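May 13, 2020

I have been drawing a map of Ostwood since the end of winter. Ostwood is the piece of forest that starts at the end of our road and goes over the hill to Marti Creek. There is a county map of it, but the county map is old and shows two trails that are gone and leaves out most of the ones people use. I wanted one that matched what I walk on.

I'm writing down how it has gone so far, partly so I remember what I did on the early sheets, and partly because two people asked after I mentioned it in the April post.

**Equipment**

I use a baseplate compass, a clipboard, a pencil, and a notebook with a cover that can take rain. For inking at home I have two Telix pens, a fine one and a medium one. The fine one clogs if it sits for a week. I rinse it in warm water and it comes back, but I should cap it better.

I tried the Dromo app on my phone for recording tracks. In the open field by the parking area it was fine. Under the spruces it put me on the wrong side of the creek, then back, then on the wrong side again. When I laid two recordings of the same trail over each other they were far enough apart to be two trails. So now I only use it to check the ends of a long stretch, and everything in between is compass and paces.

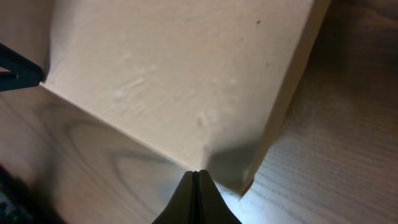 *Cream-colored box from above, small dark speck on top.*

**Pacing**

Kilian Widmer taught me to pace. He used to make orienteering maps and he is very patient about it. The method is to count every second step, so one count each time the left foot lands. You measure out a known distance on flat ground, walk it several times, and take the average. I get 60 double paces to the hundred yards, a little more when I'm tired.

That number is only good on flat ground. Uphill the steps get short, and downhill mine get short too, which Kilian says is common in people who have fallen once. I made a small table in the back of the notebook with a correction for gentle and steep slopes. I don't have one for rocks. On rocks I guess, and I put an R in the margin so I know later that it was a guess.

The hard part is keeping the count while also looking at things. If I see a side trail I want to mark, I have to stop, say the count out loud, write it down, take the bearing, and then start again. The first few times I took the bearing first and lost the count, and had to go back to the last fixed point. One afternoon in March I walked the same stretch along the north fence four times.

**Closing the loops**

If you walk a loop and draw it from your bearings and paces, the end should land on the start. It never does. My first loop missed by so much that I thought I had written down a bearing backward, and when I checked, I had. The one I did last weekend was the best so far, and missed by the width of the medium pen.

What you do with the leftover error is spread it out along the whole loop, a bit at each point. I didn't like this at first because it felt like cheating. Kilian pointed out that the error got in a bit at a time along the whole loop, so it makes sense to take it out the same way. I still go back and rewalk anything that has to move a lot.

**Contours**

I put off the contour lines as long as I could. A trail is there on the ground and you can stand on it, but a contour is something you have to work out from heights, and I had very few heights. The top of the hill is 893 feet, which is on the county map and which I trust. The creek bridge has a survey mark. Everything between those I did with a hand level, sighting up the slope to a spot at eye height, walking to it, and sighting again. After that you join up the equal heights and see if it looks like the hill.

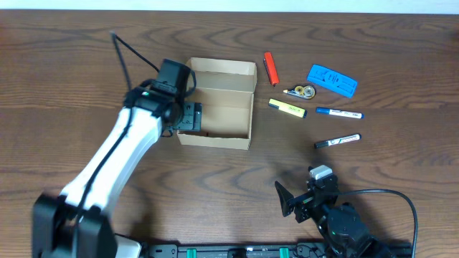 My first attempt at the contours looked nothing like the hill. I had drawn each line separately, going only by the points I had for it, and the result was a set of lines that wandered off on their own and in one place nearly touched. Real contours follow each other. If one bends around a spur, the one above it bends too, a little tighter or a little looser. The wood grain in a tabletop is a fair picture of it, those wavy, arching lines where each one takes its shape from the one next to it. I spent a while just looking at grain like that and then redrew the whole east side with a softer pencil, doing the neighbors of a line before going on to the next stretch. It came out much better. There is still a dip near the quarry that I don't believe.

The interval I settled on is 20 feet. I tried ten and the steep side turned into a gray smear. With 20 the flat part by the creek looks empty, so I added a few dashed lines there at the half step. I don't know whether that is allowed. It reads all right.

**What counts as a trail**

This took more thinking than I expected. There are paths made by deer that are clearer than some of the paths made by people. There is a track that is wide and easy for a hundred yards and then stops at a fallen beech with no way around. I have three line styles now: solid for anything you could follow without attention, long dashes for anything you could follow with attention, and dots for the rest. Deer paths are left off unless they connect two real ones. The track to the beech is solid up to the beech.

Names are another question. Most of the places have none. The older neighbors say "the flat," "the wet bit," and "up by the wire," and I've written those in lightly. I asked two people where the flat was and they pointed at different flats.

**Where it stands**

The full map will be 13 sheets at the scale I'm using, and 5 of them are inked. The east side is in pencil. The southwest corner is blank apart from the fence line. The undergrowth there is already getting high, and by June I won't be able to sight through it with the level, so I'm going to do the heights in that corner next and leave the trails for later. Trails I can do in leaf.

I should also redo sheet two. I inked it before I had measured my pace properly, and the main trail on it is too long compared to its neighbor. You can see the step where the sheets join. For now I have moved the join under a patch of trees.

If anyone knows where the spring above the quarry comes out, I have found the wet ground below it and the stone trough, and nothing in between.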